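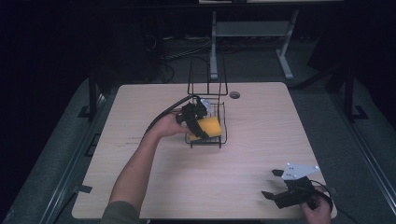 Fig. 1. Yellow sponge and black wire dish rack.

Household Routines, Unit 4: Where does the sponge live?
Handout by Hannelore Engelhardt

Read before the seminar. Bring your Tasholm worksheet.

Most housekeeping manuals tell you to stand the sponge in the rack so that it "breathes." I have my doubts. Open wire lets air reach more of the surface than a saucer would, fine. But a sponge put away full of water is still full of water, and a rack loaded with plates doesn't leave much open wire anyway.

The rack in Fig. 1 has a low rectangular base and tall vertical loops at the back. Manuals like this shape and seldom say where the drips go. On a wood-grain tabletop I'd want to know.

The Umurent survey gets quoted a lot here. It had 271 households, and 23 of them kept any record of when they changed sponges. Treat its claims about "sponge life" accordingly. Khalaf's reply is shorter and better.

To do at home:
- Squeeze out a sponge and weigh it. Leave it in a rack overnight, weigh it again.
- Repeat on a saucer. Same sponge, same room.
- Write down what you got, including results that annoy you.

One night proves very little. Three is a start.

Filed under: Home & Kitchen > Washing Up > Course Notes

Search notes... Go

Comments (3)

Leen Khoury: Saucer and rack came out nearly the same for me. Is that allowed?

H. Engelhardt: Yes. Hand it in.

Ansel Yazzie: My scale only reads in 5 gram steps, can I borrow one?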